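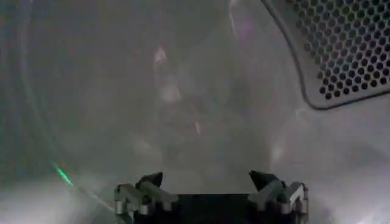 Drying at Home: What Our Building Does with Its Wet Laundry
Project report, Household Energy and Everyday Life
Florêncio Magalhães and Stijn Van Damme
11/08/2023

When we first sat down to choose a topic, Stijn wanted to write about refrigerators and I wanted to write about anything except refrigerators, and we met somewhere in the middle, at laundry. Both of us grew up in homes where clothes were dried on a line, and both of us now live in Helmy Court, where nearly everyone seems to use a machine. We wondered how people decide between the two, and whether cost has much to do with it. A dryer is a fairly simple thing once you look past the door: a smooth metal wall that curves all the way around, and a plate full of little round holes for air to pass through. The hard part is that air needs heat, and heat is where the money goes.

We gave out a short questionnaire in May to every apartment in the building, 154 in all, and then came back and knocked on doors with a plate of cookies (Stijn's mother's recipe, and we recommend this method to any future group). We also asked 30 households to keep a laundry diary for four weeks. Of these, 23 handed in a diary we could use. The others were lost, or half filled in, and one had been used by a toddler for drawing, which we have kept because it is rather good.

The diaries turned out to be the best part of the project. People wrote much more than we had asked for. We had printed small boxes for the date, the load and the way it was dried, and they filled the margins with notes about rain, visitors, missing socks and a long quarrel over who had taken whose pegs from the courtyard line. One lady on the Gukeo Street side wrote us nearly a full page about how her grandmother dried sheets over rosemary bushes, and we read it aloud to each other twice.

On the question of cost, we had expected that people who worried about their bills would use the line more. We did not find that. What mattered far more was time, and after time, space. Families with small children used the dryer even when they told us they thought it was expensive, and retired neighbors hung things up even when they said the price made no difference to them. Several people said they simply like the smell of clothes that have been outside. We had no box for that on the form and we wish we had.

Weather mattered less than we thought too. A good many households with a folding rack used it in the living room on wet days and did not seem to mind walking around it. The ones who did mind mostly lived in the smaller apartments above the Dollell bakery, where an open rack blocks the way to the kitchen.

There are things we would do differently. Our diaries covered only one season, and a winter diary would surely look quite different. We also forgot to ask how full each load was, so we can't compare energy use fairly between homes, and our teacher was kind enough to point this out before we had drawn too many graphs. If another group takes this up next year, our blank forms are in the blue folder on the project shelf, along with the cookie recipe.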